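Toy library

A toy library is a lending service that lets families, schools and childcare providers borrow toys, puzzles and games for a set period, in much the same way that a public library lends books. Some toy libraries are small collections kept in a church hall or a spare classroom, and others are sizable services with paid staff and a printed catalog. What they share is the simple and rather generous idea that a good toy has more than one childhood in it.

Lending terms vary a great deal from place to place. Most toy libraries ask for a yearly membership fee, often on a sliding scale, and allow each family to take home a certain number of items for two to four weeks. A few charge by the item instead, and a few charge nothing at all and get by on grants, bake sales and the kindness of neighbors.

Collections

Most collections are sorted by age, by type of play, or by a mixture of the two that makes perfect sense to the people who set it up and takes everyone else a little while to learn. Common groupings are baby toys, building sets, pretend play, musical toys, outdoor toys, board games and puzzles.

Puzzles are among the most borrowed items nearly everywhere, and also among the most trouble to look after. A puzzle with one piece gone can still be played with, but families tend to be disappointed by it, and so a good deal of a toy library's working day goes to checking pieces in and out. Wooden puzzles for toddlers usually travel in a cloth bag with a drawstring, while larger ones go in flat boxes with the piece count written on the lid. Puzzles that come as a board can simply be stood on a shelf, picture side out, where children can find them for themselves.
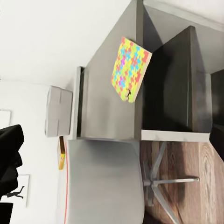 Iara Villalba: I would add that the color-dot method deserves a mention under puzzles. You put the same small dot on the back of every piece in a set, and when a stray turns up under the couch you know right away which one it belongs to. We did this at the Ullow branch one February and it saved us hours.

The dot method is indeed widely used, and some libraries prefer a number or a small stamped shape, which has the advantage of working for people who have trouble telling colors apart. Whichever mark is chosen, it is best kept in a written list near the returns desk, as the person who invented the system will not always be on duty.

The Brorngate collection

One of the better recorded services is the Brorngate Toy Library, which began with 700 donated items in a back room of the old Dokham grammar school. Its first catalog was handwritten on index cards, several of which are still kept in a drawer there and brought out fondly on anniversaries. By the time the catalog was moved to a computer, the collection had reached 3,099 items, and the count printed in the service's report of 9 Jul 2018 stood at 3,401, not including spare parts.

Brorngate is also known for the Beaudoin bag, a square mesh sack with a clear pocket sewn to one side, meant to hold the contents card. It was named for the street where the sewing group met. The bags wash well and dry overnight, and several neighboring services have copied the pattern -- with Brorngate's blessing, it should be said.

Space and furniture

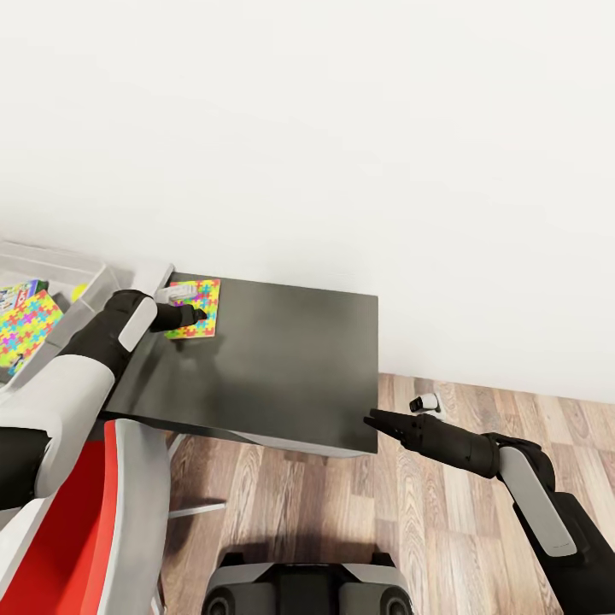 Toy libraries need less room than people expect, though they do need it arranged sensibly. Low, open shelving lets children reach things safely, and a table at adult height makes the slow work of counting and wiping much easier on the back. Hard floors are generally favored over carpet for sweeping up sand and crumbs, with a washable rug put down where babies are likely to crawl. Larger items such as ride-on cars and play kitchens are often kept elsewhere and lent by reservation.

Some services set aside a corner for play, so that children can try a toy before it goes home. Parents often stay longer than they meant to, and many toy libraries have found themselves serving coffee and hosting friendships that go on long after the children have outgrown the building blocks.

Cleaning and repair

Hard plastic toys are usually washed in warm soapy water and left to air dry. Wooden toys are wiped with a damp cloth and never soaked, because soaking raises the grain and loosens the paint. Soft toys are lent by some libraries and refused by others, mostly depending on whether there is a washing machine close at hand.

Repairs are commonly done in batches. At Brorngate a repair evening is held 5 times a year, and members who come along with a screwdriver or a sewing kit have their next late fee forgiven.

See also: Tool library; Book lending; Cooperative play group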